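Wrist camera gallery: the cloth-finding work

Evander Gillies, Dudley

I've been promising to put this page up since November, so it's finally happening. It belongs with the Drastow write-up, the little planner I've been building to get an arm to pick up soft things and put them somewhere sensible. The write-up is mostly words and graphs, and people kept asking me what the robot sees while it's at it. Fair enough!

A bit of background if you've wandered in from somewhere else. Drastow takes the wrist camera feed, splits it into "cloth" and "everything else", picks a place to grab, and hands that on to the motion side, which is called Iltmont (I name things after whatever I scribbled on the pad that morning, sorry). Iltmont works out how to get the fingers there without ploughing through the furniture. There's no depth sensor on the wrist in this version. I took it off to save weight and then got stubborn about managing without it.

The full set I train and test on is 3,049 stills. I've not put them all here, you'd never forgive me. The one on this page gets used in nearly every talk I give, with my notes on what the software makes of a view like it, and then a few bits about the tooling that I couldn't fit anywhere else.

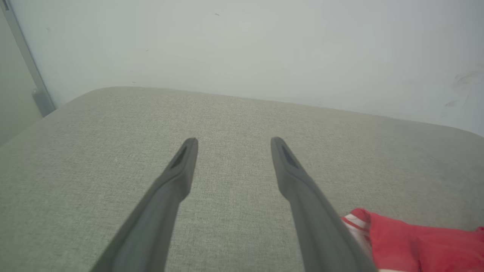
Fingers over the grey cushion, red cloth just off to the right of the gap. Drastow calls this one "near miss, right".

I love this sort of view for testing because the colour part is so easy. Bright red on light grey, you could find it with a threshold and a cup of tea. What's left is all the harder stuff. The cloth carries on out of view at the bottom right, so the planner only has part of the shape to go on, and the middle of what it can see is nowhere near the middle of the real thing. My first version grabbed for the centre of the visible patch every single time. With a cloth running out of view like that, it would plan a grasp right up against the border and be ever so confident about it.

So now there's a rule. If the mask touches the border, Drastow isn't allowed to pick a grasp at all. It has to ask Iltmont for a look-around move first, sideways towards the part it can't see, and then try again with the new view. It gets 5 of those and then it has to stop and tell me it's lost. I argued with myself for ages about that number and I'm still not sure about it.

The white trim was a nuisance as well. The early mask happily took the red and left the white behind, which gave the cloth a nibbled edge with what looked like a lovely graspable corner on it. No corner there at all, just a stripe. I tried closing the holes afterwards and that was a mess (it swallowed whole bits of pale upholstery). In the end I trained the mask on patterned and striped cloths, 553 of the stills being ones I relabelled by hand with the radio on, and that did far more good than any of my clever filtering.

A note on the fingers

They're always in view, of course, and they always sit in the same part of the picture for a given opening. I used to mask them out with one fixed shape. Fine until the gripper closes a bit, and then the shape is wrong and you've got a strip of finger being treated as part of the world. The mask is now drawn fresh from the reported finger position for every still. It's a few lines of code and I should have done it on the first day.

Where a finger passes close to a cloth it also hides some of it. Drastow marks those pixels "don't know" and leaves them out of the sums. Before that it called them "not cloth", which shoved the grasp point away from the finger and made the approach look oddly shy.

A note on backgrounds

Plain pale walls behind pale grey seats are my least favourite thing in the whole set. The curved far edge of a cushion is how Iltmont works out the tilt of the surface, and when the wall is nearly the same shade that edge goes faint and the tilt estimate starts to wander. I've got a smoothing step that holds on to the last good estimate for 2 seconds. It helps, though if the arm is moving quickly the old estimate is already a bit stale by then. Suggestions very welcome on this one!

The tooling

The viewer I use for all this is called Guzmán. It steps through the stills one by one with the mask, the grasp point and the planned path laid over the top, and you can drag the grasp point with the mouse and watch the path redraw itself. I built it for one afternoon's debugging and now I use it more than anything else I've written. Press M to switch the mask off and P for the path. The left arrow sometimes skips a still and I haven't found out why.

Labels live in a plain text file next to each still, one line per cloth. I did try a proper database and went back to the text files within the week.

Page last changed 11th January. The next batch will be towels, once I've finished labelling them.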